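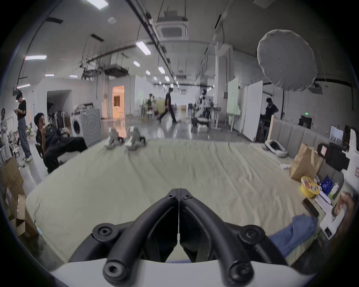
Fiche de données, vol. 4, page 14

Sumthorpe – objets posés sur un lit

Contenu
Ce recueil réunit des photographies d'objets du quotidien laissés sur un grand lit. Nous voulons étudier le rangement d'une chambre : ce que l'on prend d'abord, ce que l'on met ensemble, ce que l'on laisse pour la fin. Il contient presque 3000 vues, réparties dans 14 dossiers. Un dossier correspond à une disposition des objets.

Disposition de la page 14
Le drap est d'un beige tirant sur le vert et il n'a pas été lissé. Les plis font partie du sujet, il ne faut pas les corriger. Les objets sont groupés surtout du côté droit : sac en papier brun, boîte ronde jaune à couvercle imprimé, petit sachet bleu, téléphone noir posé à plat. Le tissu en jean est froissé, on l'annote « textile » sans préciser le vêtement. La chaussette blanche se trouve vers la tête du lit, à côté d'un sac blanc.

Règles d'annotation
Un objet reçoit une seule étiquette. Pour un sac, on annote le sac et on ajoute le champ « contenu » seulement si quelque chose se voit à l'intérieur. Quand le contenu n'est pas identifiable, on écrit « objet sombre » ou « objet clair ». Les boîtes blanches restent dans la catégorie « divers » – Mwajuma Rashidi et moi avons longtemps hésité sur ce point, et la discussion n'est pas close.
Le drap n'est pas un objet. La banquette ou tête de lit grise capitonnée non plus, elle appartient au mobilier.

Fichiers
objets.csv : une ligne par objet, séparateur point-virgule.
plis.csv : état du drap (lisse, froissé, très froissé).
mobilier.csv : encore incomplet pour les deux derniers dossiers.

Défauts connus
Dans les volumes précédents, « boîte » et « coffret » ont été employés pour la même chose. Tanko Bashir a commencé l'harmonisation en novembre. Les accents du fichier plis.csv s'affichent mal avec certains tableurs ; il faut choisir l'encodage UTF-8 à l'ouverture.

Contact
Folasade Ogundipe, projet Sumthorpe
Dernière révision : 4 février 2020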